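Breka – "Runosholm" LP, second pressing: mastering differences?
Forum: Recordings and Pressings

warkavus_tapes
2021-02-13
Has anyone compared the first and second pressings of Runosholm? My first pressing is number 222. The second sounds duller on side B, mostly above the vocal. Same stylus, same tracking force, levels matched by ear.

lowshelf
Different lacquer cut. Check the runout. Mine has 1323 scratched in the dead wax on the second pressing and nothing but the side letter on the first. The cutting level is also lower, so if you matched by ear you may be hearing the level and not the EQ.

warkavus_tapes
Runout confirmed, same number here. I rematched with a meter. The gap is smaller but still there on "Paterson", mainly in the sibilants.

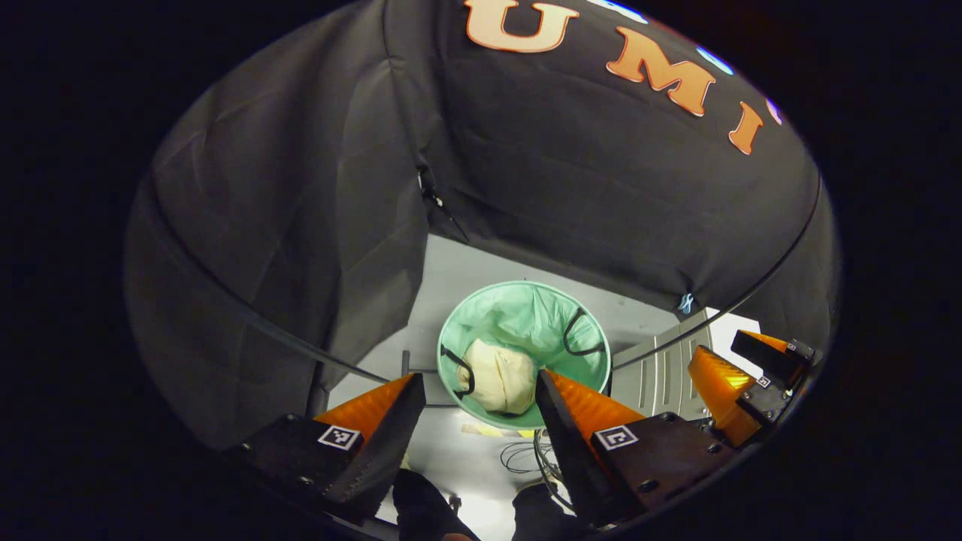

nearfield_only
The vocal on "Paterson" was tracked dry and the reverb was added at the mix, so a de-esser at the cutting stage would hit both the voice and the tail. That would explain a dull top end without any change to the cymbals. On damping in general, fabric that sags in folds, like the dark gray canopy in my picture with the orange UMI lettering, takes down the highs and does very little below the low mids. A de-esser only works when the S sounds come up. If the loss is constant, look at EQ. If it comes and goes, look at the de-esser.

lowshelf
Disagree. Side B runs over 2 minutes longer than side A, and "Paterson" is the last track. Inner groove loss accounts for all of it.

nearfield_only
Both pressings have the same running order. Inner groove loss would be on both.

lowshelf
Not to the same degree. A different cut can have different groove spacing and end closer to the label. Measure the distance from the last groove to the label on each copy.

warkavus_tapes
Measured. The second pressing ends 2 mm closer in. I still hear it on the opening track of side B though, where that should not matter.

nearfield_only
Then it is both. Can you post a needle drop of the first verse from each, 24-bit, no normalization?

warkavus_tapes
Will do once I have re-aligned the cartridge.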